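About Erketti

Erketti makes and lends play materials for early learning centres, kindergartens and family day care. We started in a rented garage on Plurdale Road with one bandsaw and a box of foam offcuts, and we moved to our present workshop once the garage could no longer hold the shelving.

Our range is small. We make maple boards, foam block sets and storage trays, and we repair all of them. Block sets come in plain solid shapes: cubes, cylinders, triangular prisms and stars. Each shape is made in several colours so that a child can sort by one or the other, or ignore both and build.

The lending library began as a favour to a centre in Stostholm that wanted to try the blocks before spending its equipment money. It now has 68 member centres. A loan runs for one term, and members can hold up to five sets at a time. Sets are washed and checked on return, and a block with a torn corner is replaced from stock at no charge.

Boards are cut from solid maple. We don't stain them or try to match the grain, so colour and figure vary from board to board, and small knots are left in. Educators use them on the floor or on a table as a defined place to work, and many of them start a session with the colours in groups.
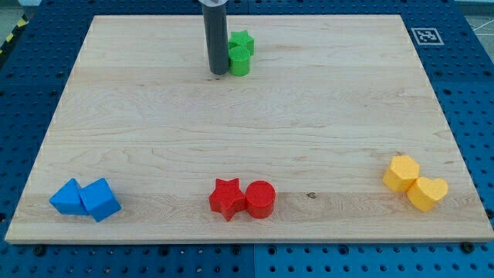 Chaimae Abdel Hamid wrote to us in February that her group had stopped sorting by colour altogether and now puts anything with a point in one pile and anything that rolls in another. She asked for more cylinders, and they are now sold separately in packs of four.

Amr Bennani runs the workshop and answers most of the email. The Tyagi storage tray, our newest product, was his design and holds one full set in a single layer.

Visitors are welcome at the workshop from 9 am to 3 pm during term. Please ring first if you are bringing children. Membership forms are at the front counter or can be posted on request.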